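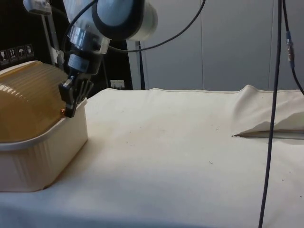 The cell at Reinholz went onto the day schedule in May. It handles tubs and cloth covers at one table. Packing used to do both by hand, between orders.
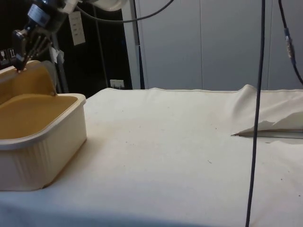
## Staffing

Headcount on the line is the same. Svenja Sauerland moved from packing to cell lead, with a pay step that took 2 months to come through. Her day is now mostly fault codes and re-teaching grasp points.
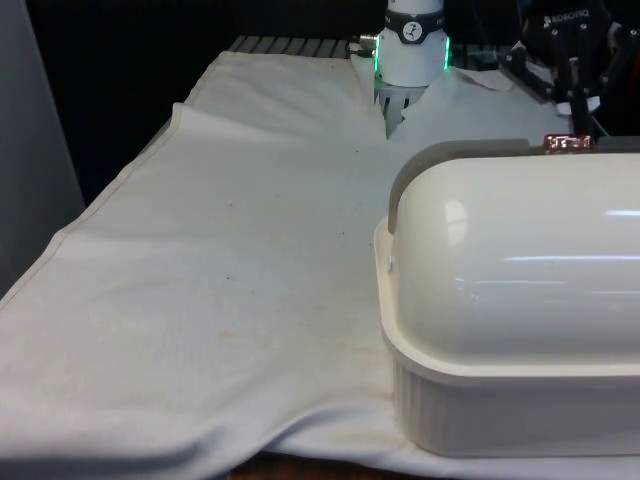 ## Cloth

Folds are the slow part. The log for May has 719 stops, most of them on fabric. Each stop needs a person within reach, so breaks are staggered. The packers dislike this and I agree with them.
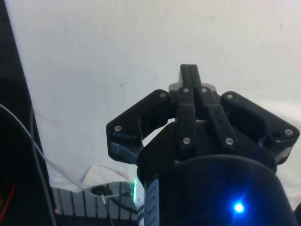 ## Open items

- Finger inspection at shift start, not yet in the job description
- Stop log access for packing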